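4 Padlocks and keys

Each Josley locker is supplied with one brass padlock and two keys on a ring. Padlocks for the small tool drawers are packed separately and come with their own keys. Keys are not interchangeable between the two sizes.

4.1 Before first use

1. Take the padlock out of its bag and check that the number on the tag matches the number on the locker door.
2. Put one key into the keyhole at the bottom of the body. Push it fully home before turning.
3. Turn the key clockwise until the shackle springs up.
4. Press the shackle down again and pull on it to check that it holds.
5. Repeat with the second key.

If either key sticks, do not force it. Put a little dry graphite in the keyhole and try again. Do not use cooking oil or grease.

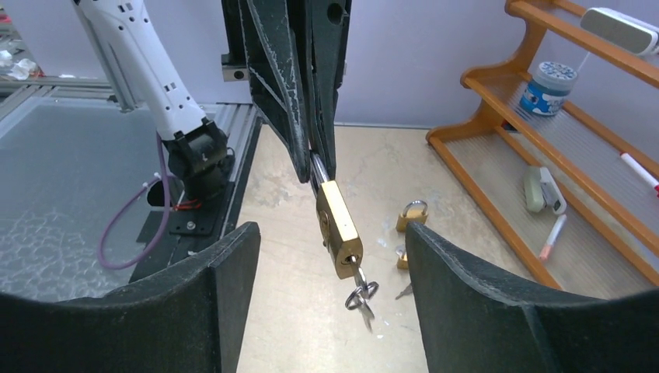

Fig. 5. Brass padlock with key inserted, second key on the ring. Smaller brass padlocks at right.

4.2 Fitting to the locker

1. Close the door and line up the two halves of the hasp.
2. Pass the open shackle through both halves from the front.
3. Turn the body so that the keyhole faces down.
4. Press the shackle home. Turn the key back and take it out.

Note: Take one key off the ring and hand it in at the Cosgrove store with the locker number written on the envelope. Spare keys are kept in the grey cabinet, hooks 1 to 16.

Caution: Do not leave the ring hanging from a locked padlock. A key that is knocked while in the lock can bend or snap.

4.3 Care

Wipe the body with a dry cloth. Metal polish gets into the keyhole and should not be used. Padlocks on outside lockers should be graphited every July.

4.4 Lost keys

Report a lost key to Minttu Pesonen. If both keys are missing the padlock will be cut off and replaced as a set.

Section revised 18 April 2018, S. Salminen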